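Gift wrapping by robot arm: the Dircombe student group on paper, tape and failed folds
28 Apr 2025

The automation club at Dircombe meets in a teaching laboratory on the second floor. Its members are second and third year students, most of them from mechanical engineering, and this year's project is a robot cell that wraps a box in paper. The cell is called Cornus. It is being prepared for the Plarkance handling contest, held in August. I spoke to the student who leads the project. The club answers questions as a group and asked that members not be named.

I began with the choice of task. "The contest rules ask for one soft material and one rigid one," the project lead said. "Last year most teams folded towels. Paper is less forgiving. A towel can be laid down again if the first attempt goes wrong. Once paper has a crease in it, the crease stays, and the next fold tends to follow it."

Cornus has two arms on a shared bench, each with a parallel gripper and a small camera at the wrist. The students bought the arms second-hand and rewrote most of the control code. A program called Jemal, written by an earlier year of the club, handles the recording of trials. An operator guides the arms through a wrap by hand controls, and the joint positions and camera pictures are stored together. The stored trials are then used to train the policy that drives the arms on its own.

The club has recorded 2413 trials so far. Of those, 444 were set aside for testing and are not used in training. "We split them by roll of paper," the lead said. "If the same roll turns up on both sides, the test result looks better than it should."

Patterned paper was a deliberate decision. The first trials used plain brown paper, and the policy learned to find the edge of the sheet by its colour against the bench. It then failed on anything printed. The group now works with several designs, among them a pale botanical one with teal leaves and small rust-red flowers. "A dense print has hundreds of short lines in it, and a stem can look very much like an edge," the lead said. "Where the sheet bends away from the camera the print gets finer and more crowded. To us that reads as a curve. The network had to be shown a lot of it."

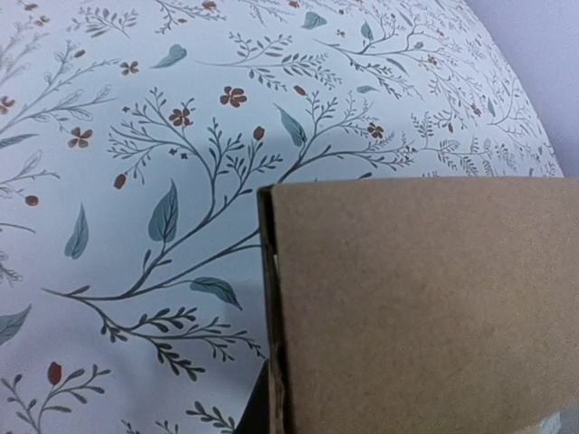

Curvature and the box edge

The main difficulty at present is the stage at which the paper is brought up against the side of the box. A flat sheet is easy to locate. A sheet that bows has no single height, and the wrist camera is close enough that paper and cardboard fill most of its view. Depth readings on glossy paper were poor, so the group dropped them and relies on colour pictures alone.

"The box is the reliable part," the lead said. "Corrugated board is matt and one colour. We find its top edge first and work out the paper from there." Cut edges are less dependable. Boxes that have been through many trials fray, and a frayed edge moves the estimate by up to 3 millimetres - enough to spoil a corner fold. Boxes are now replaced after 9 trials.

Force is the other limit. The grippers have no force sensor, and motor current is used in its place. If the grip is too light the sheet slides out. A heavy grip tears it when both arms pull at once. Rubber pads were tried on the fingertips and rejected, as they dragged the paper sideways on release. The present pads are felt.

Tape has not been solved. The cell holds the final flap down and waits for an operator to apply the strip. Under the contest rules this costs points but does not disqualify the entry. A tape dispenser with a fixed cutter is on the bench for testing, and the lead expects it to be fitted once the end folds are repeatable.

I asked what a new member would be given to do. "Recording trials," the lead said. "You learn more about paper from an afternoon on the controls than from reading our code. After that, labelling failures. We keep every failed trial, with a note on which fold went first - usually it is the second short end."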